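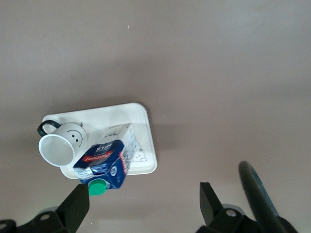 Zamani community garden: how we're getting on

29/04/2024

Hello all at Prurketti,

I promised you a proper update once the worst of the winter was over, so I've finally sat down to write one. It's been a busy few months (and a very muddy one or two in the middle!) but we're in good shape.

The big news is the water. When I wrote my application we were filling cans from one tap by the gate, and by last summer people were giving up on the far plots altogether. We now have 3 linked tanks behind the shed and a pipe running down to the bottom path. Ilico did the groundworks and were lovely to deal with, though they did lose a week to a collapsed drain that wasn't on any of our plans. That's why the fencing slipped. It's going up now and I expect it to be done before the school holidays.

On money, we've spent £2315 of the grant so far, mostly on the tanks, the pipe and hire of a digger. The drain cost us £138 extra, which I've taken out of the pot for signs. I hope that's all right with you – if you'd rather I moved it from somewhere else, just shout and I'll redo the sheet.

The seed swap was a joy. We'd hoped for a decent crowd and got about 300, far more than our little hall was meant for, and the runner beans had gone before I'd had my coat off. Quite a few people put their names down for plots. The waiting list is now longer than I'd like, so I've asked Dustitz whether they'd let us use the strip along their back wall. They haven't said no!

Still to do: the raised beds by the entrance, a lock for the tool store, and the path, where the gravel keeps wandering off into the grass. I'm also behind on the survey you asked for. The forms are printed and I'll get them out with the next newsletter.

You'll hear from me again in July, with the full accounts. Do come and see us before then if you're passing, the broad beans are already in flower.

With warmest thanks,
The garden coordinator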